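Flodbridge Kitchen Help Desk
Ticket: Microwave turntable clunks and stalls
Status: Solved
Location: Shared kitchen, Flodbridge
Opened: 12th May

Original report

Hi all! I love this little white microwave and would really like to keep it going. It heats well, the knobs are dead simple, and it has survived more porridge than any appliance should have to. But it has started to clunk. The plate goes around part of the way, stops, gives a knock, then sets off again. My soup came out boiling on one side and fridge-cold on the other.

What I've tried so far:
- Smaller bowl. Same clunk.
- Bowl right in the middle of the plate. A bit better, still clunks.
- Turning it off at the wall and waiting. No change.

Anything else I can try before we start talking about a new one?

Reply 1, help desk

Great report, thank you! A knock with a pause in it is nearly always the plate riding up off the piece in the center that turns it, or something stuck under the roller ring. Both are fixable with a sponge.

Please unplug the oven, open the door all the way and lift out the glass plate, then the ring. Wash both in warm soapy water and dry them well. Wipe the floor of the oven, especially the track where the wheels run. Dried-on sauce is hard to see there but easy to feel with a fingertip.

Then put the ring back, lower the plate onto it, and turn the plate slowly by hand until it drops onto the center piece. You'll feel it settle. If it rocks when you press on the rim, lift it and try again.

Please leave the center piece itself where it is for now. 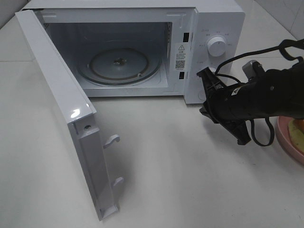

Door fully open, glass plate in place over the roller ring.

Reply 2, from the reporter

OK, this was fun! I found a grain of rice welded to the track (it took hot water and a wooden spoon handle to shift it) and a smear of Pärn plum sauce that had turned into something like varnish. One wheel on the ring was gummed up so badly that it wasn't rolling at all, just dragging along behind the others.

Everything is washed, dried and back in. The plate sits flat now and doesn't rock. I ran it for 3 minutes with a mug of water in the middle: no knock, smooth all the way around!

Then I got greedy and tried the big Zutik casserole dish, and the clunk came back. Different sound, though, more of a scrape.

Reply 3, help desk

So pleased about the mug test! The scrape sounds like a corner of the dish touching the wall. Take it out, set it on the plate while the oven is still unplugged, and push the plate around by hand for one full turn. If the dish touches anywhere, it's too big for this oven, however nicely it fits when you first slide it in.

While you're in there, have a quick wipe around the front opening too. Go gently near the door latch slots and keep water out of them. A damp cloth, well wrung out, is plenty. The hooks on the door can have the same treatment. Leave the warning label on, please.

Reply 4, from the reporter

You got it, the back corner of the casserole was catching. It's a lovely dish but it can live in the real oven from now on. I swapped to the round Brerer bowl and it turns beautifully.

I also weighed what I normally heat, out of pure curiosity: 400 grams of soup, and it now comes out the same temperature right across. No cold side! I've wiped the front and the latches as you said, and the door closes with a nice clean click.

Resolution

Cause: food on the roller track and one stuck wheel on the ring. The later scrape was an oversized dish touching the wall.
Fix: plate and ring washed, track wiped, plate reseated by hand, smaller dish used.
Parts replaced: none
Follow-up: wash the plate and ring every 14 days, sooner after a spill. Reopen this ticket if the knocking returns with a clean track.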